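How to run the pick-up demo at an open day

We ran this demo at the Hokora open day and people loved it, so I wrote down the steps. You need one laptop, one big screen and two people: one to drive, one to talk. Lev Semeniuk drove for us and I talked, which suited us both!

1. Load the table scene and let it sit on the screen while visitors wander in. Don't start the arm yet.

2. Ask the group where they think the gripper should touch the box. Kids are great at this — they come right up and point.

3. Run the arm at slow speed and pause it as soon as the tip gets to the box. This is my favorite moment of the whole demo, so give people time to look.

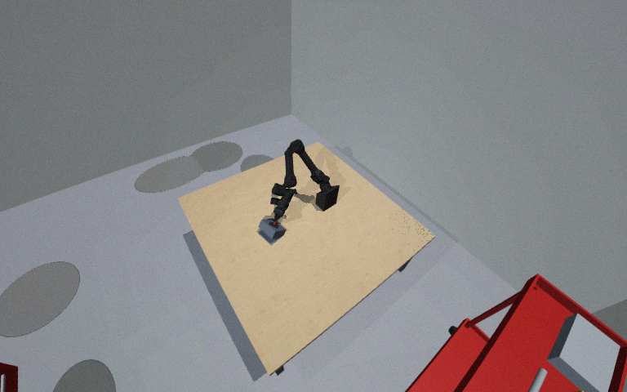

The simulated arm paused with its gripper tip at the box.

4. While it's paused, talk about the joints. Have everyone hold out an arm and bend at the elbow and the wrist, then compare with the screen.

5. Turn the box a little, reset, and run it again. Let a visitor pick the new angle. We did 76 runs that day and I still wanted to see the next one.

6. Save the scene file under a new name before anyone gets to play with it. Zoia Stasiv reminded me of this after I had already lost one.

If the picture gets jerky, close everything else on the laptop and turn the shadows down a notch. We're doing it again in October, with a second laptop so visitors can drive.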